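Stileck soft gripper - ribbed blue fingers, pair

Can it clear up after lunch yet? Nearly. Drinks cans yes, most days. Cutlery no. Washing up, dont ask.

Sold as set of 2 fingers. Fits Gezer wrist mount, older Kirville arms need the adaptor (not included). Tested to roughly 3000 grips on our own bench before the ribs wanted changing.

Order code 1620. Ships from Lerkarville, back in stock September - spare fingers to folow. 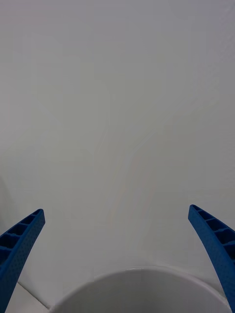 Fingers open, then closed on a 240 ml can. 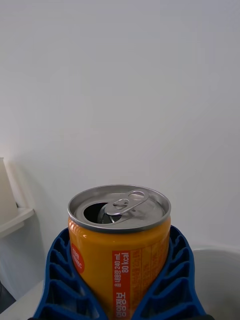 Modupe Isah wrote in that hers sorts empties well enough but she still wouldn't trust it with a wine glass.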